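Working with automated room rounds: reviewing a simulated room before release

Guidance for housekeeping and portering staff, Wernside residential buildings
Issued by Vomelow Residential Services, Waltley
Revised Sep 15, 2026

1. Purpose of this page

Housekeeping staff at Wernside now share part of the daily room round with the Mfinanga mobile unit. The unit carries linen to the door, enters when it is permitted to do so, collects items from the bed and records whether the room is ready for the attendant. Before it is allowed to work in a given type of room, its route and its handling of the bed are rehearsed on a computer model. A member of the housekeeping team must review that rehearsal and sign for it.

This page explains how to carry out the review. It also sets out what the arrangement means for working hours, duties and grading, as these questions were raised at every briefing held in April.

No technical knowledge is needed. The reviewer is asked to judge the rehearsal as a person who knows how rooms are used.

2. Who may review a room

Any attendant who has completed the half-day induction may act as reviewer. Porters may review the door and passage sections but should leave the bed section to an attendant. Team leaders countersign and do not review rooms on their own floor.

Review time is paid working time. It is entered on the rota under code 628 and must not be fitted into a break or added to the end of a shift. A reviewer who has been given a full list of rooms on the same morning should return the list to the team leader and ask for it to be reduced.

3. Before you begin

Book the review desk in the linen office. Sign in with your own staff card; shared cards have been withdrawn.

Open the room list and choose the room type named on your rota. Check that the plan on the screen has the same number of beds and doors as the paper room sheet. If the two differ, stop and report the difference to Gordon Beaulieu in Building Records. A review made against the wrong plan has to be repeated in full.

Set the playback to normal speed. The faster settings are intended for the supplier's own staff and hide short pauses at doorways.

4. Reviewing the doors and the floor

Play the rehearsal once from start to finish without stopping it. Then return to the beginning and go through it again, pausing at each doorway.

At every door, check which way it opens and how far the leaf stands into the room. An open door takes up floor that the plan shows as free. The unit needs a clear width of 600 mm along the whole of its route, measured from the edge of the open leaf and not from the frame.

Look next at each change of floor surface. Carpet edges and thresholds are marked on the plan in advance, but loose rugs are not. Where the route passes from carpet to boards, note whether the unit slows down. If it does not, tick "floor change" on the form and give the time shown at the foot of the screen.

Views of simulated rooms:

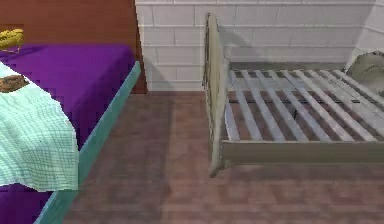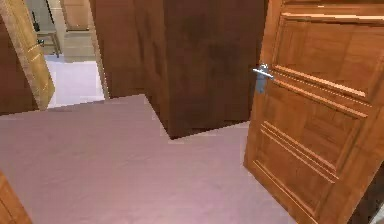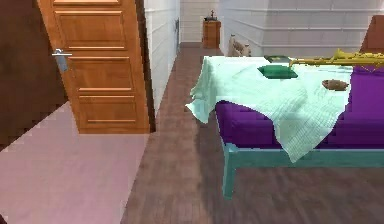 5. Reviewing the bed

Begin with the state of the bed. The system recognises three: made, occupied or in use, and stripped. A bed base without a mattress is recorded separately as "out of service", and the unit must pass it by. If the rehearsal shows the unit stopping at such a bed, fail the section.

Check the blanket. Where it hangs over the side, the unit must take hold of it above the mattress line. Taking hold of the lower hem drags the cloth across the floor, and the whole item then has to be laundered again.

Check how belongings are treated. The rule is the same as for staff: nothing that is not linen is lifted, moved or put away by the unit. If anything else is lying on the bedding, the unit must leave the bed untouched and send the room to an attendant. This applies to small and soft items as much as to large ones. Several early rehearsals classed cushions as linen, and Nesma Nasr, who reviewed them, failed each one. The rule was tightened as a result.

Reviewers should be strict on this point. A resident who finds that a belonging has been moved will speak to the attendant, and it is the attendant who will have to answer.

6. Completing the form

Use form 697, which opens beside the playback. Mark each section "pass", "fail" or "unsure". All three answers are acceptable. A section marked "unsure" is passed to a second reviewer and does not count against the first.

Write comments in your own words. "Would not go round that side with the door open" is a useful comment. There is no need to suggest a remedy.

A review normally requires two viewings. If you have watched a section more than twice and still cannot decide, mark it "unsure" and move on. Reviewers should take 10 minutes away from the screen between one room type and the next.

When all sections are complete, press Submit and log off. The team leader receives the form at the end of the shift.

7. After the review

A room type that has passed every section is released for a supervised trial. During the trial an attendant accompanies the unit and may halt it at any time with the stop button or by voice. No reason need be given at the moment of stopping; a short note is made afterwards.

A room type that has failed any section goes back to the supplier with the reviewer's comments attached. The revised rehearsal is offered first to the same reviewer, who may decline it.

Release may be withdrawn. If furniture is moved, a door is rehung or a floor covering is changed, the room type returns to section 4 of this page and is reviewed afresh.

8. What changes for staff

Carrying. Full linen bags are no longer carried between floors by hand in buildings where the unit is in use. Trolleys remain available for days when it is out of action.

Order of work. Attendants will receive rooms in the order in which they become ready, shown on the handset. Some staff have told us that they prefer a fixed order, particularly where they know the residents' habits. A fixed order may be requested from the team leader and will be granted where the floor allows it.

Contact with residents. Knocking, greeting and asking permission to enter remain the duty of a member of staff. The unit does not enter an occupied room alone.

Records. The unit logs the state of rooms. It does not log the speed or movements of attendants, and its records may not be used in appraisals or disciplinary matters. Any manager seeking such use should be referred to Mélanie Morin in Staff Relations.

Posts and grading. No attendant's contracted hours are reduced under the present agreement, which is to be examined again next April. Staff who review regularly receive the skills supplement from the first month. Whether reviewing should become a separate grade has not been settled, and the staff side and management hold different views on it.

9. Problems and objections

Faults with the review desk should be reported to Harvey Lavoie in the linen office. Please leave the screen as it is, so that the fault can be seen.

Concerns about safety take priority over any release already given. Press "Hold room type" on the handset or tell the team leader in person. The hold takes effect at once and can only be lifted by a countersigned form.

A member of staff who does not wish to act as reviewer may say so at any time and will be left off the review rota. Places on the next induction can be requested from Lucie Lavoie in Training, either at the desk or by a note in the staff tray.

Contact: Vomelow Residential Services, Wernside Office, Waltley | © 2026 Vomelow Residential Services | Back to top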